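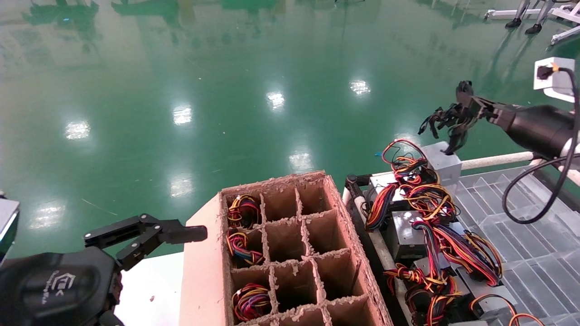
Search this site Go

Flarness: a dataset of river talks and how they talk about the weather

21 May 2023 would be how I'd normally put it, but the page template has its own ideas: May 21, 2023
By Audrey-Anne Robichaud

Filed under: Data, Water politics, Treaties and talks

What you've got

Hello! This is the readme for Flarness, which is a collection of hand-coded records about talks between governments that share a river. Each row is one round of talks, meaning people from at least two governments sat down (or dialled in) to discuss water and somebody published something afterwards. There are 66 rounds in this release. For each one I've recorded who was there, what was on the agenda, whether climate change came up at all, how it came up, and what was signed at the end, if anything was.

I started it because I kept reading confident sentences about water wars and wanted to know what the delegates themselves were saying. Newspapers like a drought and a border on the same map. The communiqués are much duller, and I mean that as praise, you get pages and pages on gauging stations and who pays for the dredger. I wanted the dull stuff in a form I could sort.

If you only want to play with it, open rounds.csv and ignore everything else in the folder. If you want to use it for something that other people will rely on, please read the section on what I wouldn't do with it, further down.

What's in the folder

rounds.csv is the main table, one row per round of talks.

parties.csv lists the delegations, one row per delegation per round, so you'll need to join it to rounds.csv on round_id.

phrases.csv has the climate-related wording, copied out exactly, with the page it came from. Where the original wasn't in English there's a translation in the next column along, and the original is always kept. Please quote the original if you can read it, because my translations are workmanlike at best.

codebook.txt is the long version of what you're reading now, with all the fussy rules about edge cases.

changes.txt is where I own up to things I've fixed.

Everything is plain text, UTF-8, commas between fields. Some of the fields have line breaks inside quote marks, and I know that's annoying, but communiqués have line breaks in them and I wasn't going to flatten the wording to please a spreadsheet. If your rows look as if they've exploded, that's why.

The columns people ask about

climate_mention takes one of these values: named, hinted, absent, unclear. "Named" means the document says climate change or global warming in so many words, or the nearest thing in the language it's written in. "Hinted" is for phrases like "changing hydrological conditions" or "the unusual dryness of recent seasons". I've agonised over "hinted" more than any other value in the whole table. If you want to be strict, lump it in with absent. If you want to be generous, don't, but say so in your write-up.

climate_role is only filled in when climate_mention is named or hinted. It says what the mention is doing there. There are eight possible values, all explained in the codebook, and the ones that turn up most are blame (the other side is told its shortages are the weather's doing, nothing to do with the dam), cover (a missed target is put down to a bad year) and money (the parties want to go to a donor together). I find "money" the most interesting by miles, and it's the one that never makes the papers.

tension is a judgement about how the round went, based on the published text and at least one news report from each side where I could find one. It runs from warm through civil and strained to broken_off. It's a judgement and you should treat it as one.

outcome_text is whatever was signed, in summary. Blank means I found no sign that anything was signed. It doesn't mean I know nothing was, and I'd be grateful if you didn't turn the blanks into zeros, as someone did with the trial release.

season is the season in the shared basin at the time of the talks, using the upstream party's calendar. Dry, wet or between.

How it was put together

I began with the paper files at the Fullcombe reading room, where there's a long run of river commission bulletins that have never been scanned. I went through those first and made a list of rounds, then hunted for each one online in ministry archives and old newspaper sites. A round got in if I could find a joint statement, or failing that, separate statements from two parties that plainly described the same meeting.

That rule leaves out a lot. Secret talks are out, obviously. So are talks where just one side said anything, and I suspect a good share of the bad-tempered ones end exactly like that, with one delegation briefing reporters at the airport and the other saying nothing at all. Please bear this in mind before you tell anyone how peaceful the table makes river diplomacy look! It leans towards rounds that went well enough for two sets of press officers to want them known about.

The coding was done in Trorstead, the little annotation tool we use, with the source on one side of the screen and the form on the other. Every round was coded by me and then again by Mélanie Simard without sight of my answers. Where we disagreed we talked it through, and where we still disagreed the row has disputed set to yes and both answers are kept, hers in the column ending _b. I didn't want to average a disagreement away. Most of the disputed rows are arguments over hinted, as you'd guess.

A small grant from the Després fund paid for the copying and for some translation. The fund had no say in the coding and hasn't asked to see it before anyone else. 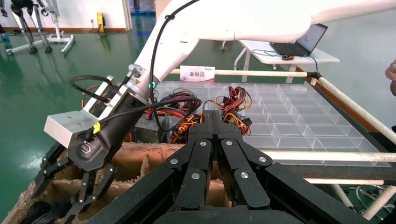 What I wouldn't do with it

I wouldn't use it to say that climate change causes disputes over rivers, or that it doesn't. There's no measure of rainfall in here, no river flow, no crop prices. It's a table of what people said at meetings. You could join it to a rainfall series (I'd love to see that, send it over) but even then you'd be looking at rounds that got published, and a dry year may well change which rounds get published.

I wouldn't rank countries with it. The number of rounds for a pair of neighbours tells you a great deal about whether their ministries keep decent websites. One basin has by far the most rows of any, and the reason is a very conscientious web editor somewhere who put up every last set of minutes. Bless them.

I also wouldn't read tension as a forecast. A strained round followed by a broken-off one looks like a slide towards trouble, and sometimes it's just a hard bargain before a big signing. Look at the sequence before you make anything of a single row.

And please don't train something to spot "conflict risk" from the wording and then sell it to an insurer. I can't stop you under the licence, but I'll be cross.

Known problems

Translations are uneven. A few of the older statements came to me through a second language, so the English is a translation of a translation. Those rows have relay set to yes. I'd leave them out of anything that depends on exact wording.

Place names follow whatever the source used, so the same river may turn up under different names depending on which bank the writer was standing on. There's a river_id column for matching. I've stayed out of the naming arguments and intend to go on doing so.

Dates are the last day of the talks where I know it. Where I only know the month, the day is left off, and some date parsers choke on that. Sorry.

The agenda field was cut off at 100 characters in the trial release by a setting in Trorstead that I hadn't noticed. It's fixed now. If your copy has agendas that stop in the middle of a word, you've got the old one and should fetch it again.

The hardest complaint came in after I sent the trial release round, and it was about that season column. I'd thought of it as a bit of harmless colour. 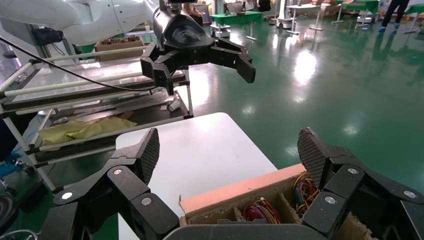 Mélanie Simard wrote back that it wasn't harmless at all, and that by using the upstream party's calendar I'd quietly taken the upstream party's view of when a shortage starts. Downstream farmers, she said, can be weeks into a bad spell while the hills above are still logged as wet, and a reader who sorts by season would conclude that the downstream delegation was making a fuss about nothing. "Put both in," she wrote, "or take it out."

She was right and I've put both in, or I've started to. The new column is season_down, and it's filled in for around half of the rounds so far. For the others I haven't got a source I trust for the lower basin, and I'd sooner leave a gap. The old column keeps its name so that nobody's scripts fall over, although if I were starting again I'd call it season_up.

Using it and quoting it

You can copy it, change it, chop it up and pass it on, so long as you say where it came from and say what you changed. "Robichaud and Simard, Flarness river talks dataset" will do nicely, plus whichever release you used, which is on the first line of changes.txt. The quoted phrases in phrases.csv belong to whoever wrote them, and they're short, but if you want to reprint a whole communiqué you'll need to go to the ministry concerned.

If you spot a mistake, send me the round_id and a link or a scan of whatever shows I'm wrong. Scans of paper are very welcome, particularly anything from river commissions that have since been wound up. I'm also keen to hear from anyone who sat in on one of these rounds and thinks I've marked it strained when it was perfectly jolly.

The next release should be out in July, with more of season_down filled in and the relay rows checked against the originals where I can get hold of them. The agenda codes will stay as they are until then, so it's safe to build on those.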